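Clearing the table, one half at a time

I bought the tablecloth before I bought the table. That should give you some idea how furnishing this kitchen has gone. It was on the bottom shelf at Ondent, the little housewares place next to the post office in Futulham, and I had gone in for a dish brush. I came out with a dish brush and a round pink gingham tablecloth with sleepy bears on it, and then I spent three weeks looking for a round table to put under it.

The table came from a moving sale and it wobbles a little (folded cardboard, left side, don't lean on it). But it's the right size for the kitchen and I love it, and for the first month I was so careful. Coasters! Placemats! I wiped around those bears like they were museum pieces.

Well, that wore off. These days the table is where everything lands. I peel an orange while the kettle boils, I finish a soda, I open something crunchy from the snack drawer, and all of it stays right there because the trash can is under the sink and the sink is four whole steps away. By evening there's a pile, and the pile has friends.

So I've been trying a new thing, and I'm writing it up for anybody else who eats at the same table where they do everything else. I only ever clear half. I pick a side, I get that side down to bare cloth, and whatever's left gets shoved over to the other side until I've had a rest or a cup of tea. It sounds lazy, and it is, but a clear half is enough to set a plate on, and once you can see some of the pattern again you kind of want the rest of it back.

My order, if you care about that sort of thing: peels first, always. Orange peel is lovely for an hour and then it isn't, and anything sticky is going to end up on the fabric if you push it around under other stuff. Then cans, which go in the recycling tub by the back door. Wrappers last. The crinkly see-through ones are the worst because they cling to your hand and float off to the floor the second you let go. I've started stuffing the small ones inside a bigger one and tossing the whole bundle. 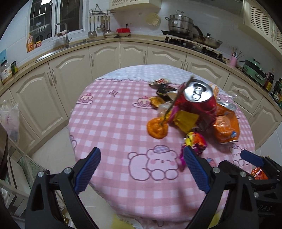 Put the cans in the sink first, Kocsis wrote under my last kitchen post, because there is always a swallow left in the bottom and it will always find the tablecloth. I've taken that to heart. I used to grab two cans in one hand and a fistful of peel in the other, and I have the faint brown spot near one of the cakes to show for it. Now they go to the sink upside down, and then out to the tub.

And on the subject of stains, since a few of you asked how I wash this thing - cold water, gentle cycle, inside out, and I hang it over the shower rod. I tried the dryer one time and the ruffle came out looking like a piece of bacon. I had to sit there with the iron on low and press it flat a couple of inches at a time, which took me through 3 episodes of a show I didn't even like. Orange juice comes out fine if you dab it with dish soap right away. Chocolate needs a soak.

I did look into getting one of those clear vinyl covers to go over the top. Plinavden sells them cut to size, 70 inches across, and the reviews are good (321 of them, and yes, I read way too many). But my grandmother had plastic on her table and my arms stuck to it every summer of my childhood, so I keep putting it in the cart and taking it out again. I'd rather do the extra laundry, I think. Ask me again in March when it's been raining for a month and nothing dries.

What I did buy is a small countertop bin with a lid, just for peels and tea bags. It goes on the table while I'm snacking and back by the stove when I'm done. The first day I forgot it existed. The second day I used it for everything and felt very grown up - then filled it by lunch and started a new pile right beside it.

Next up is the snack drawer itself, which currently won't shut. I found a bag of pretzels in there with exactly one pretzel in it, clipped closed.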